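Getting gripper poses to agree with the table, part 2

Notes from November, mostly on the marker tracking side. Part 1 covered the time sync.

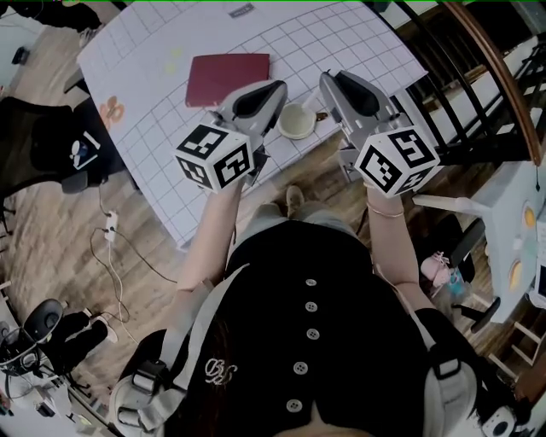
Where the pose comes from

Each hand-held gripper has a cube at its base with fiducial squares on it. The tracker (we call it Patar) detects the corners in the head camera image, solves for the cube pose, and chains it through a fixed cube-to-fingertip transform. The grid sheet gives the table plane, and everything downstream is expressed in table coordinates.

The cup task is a decent test for this. A cup handle is small, so an orientation error that would disappear on a book shows up right away.

The flip problem

When one cube face dominates the view, a planar PnP solve has two solutions with nearly equal reprojection error. Patar picked the lower one per frame, so the estimated wrist would snap over and back. Out of 441 episodes, 56 had at least one flip. Fraser Gunn's first suggestion was a median filter, which hid the short flips and smeared the long ones.

What worked:

Solve jointly over all visible faces of a cube, using the known cube geometry. With 2 faces in view the ambiguity mostly goes away.

With one face, keep both candidates and score them against the previous pose and the constant-velocity prediction. Reset after a gap of 18 frames.

If neither candidate scores well, emit nothing. The planner handles missing poses fine – it does not handle wrong ones.

Table plane drift

The sheet is fabric or paper depending on the setup, and both wrinkle. Fitting the plane to every grid intersection let one fold tilt the whole frame. I moved to a RANSAC fit over intersections away from objects and hands, refreshed only when the head is nearly still. Archie Tosh has the same code running in Kenlow with a looser threshold, and I have not merged the two yet.

Still open

Left and right cubes share a marker dictionary, and the ID lookup lives in a config file that is far too easy to swap. I want the check at load time.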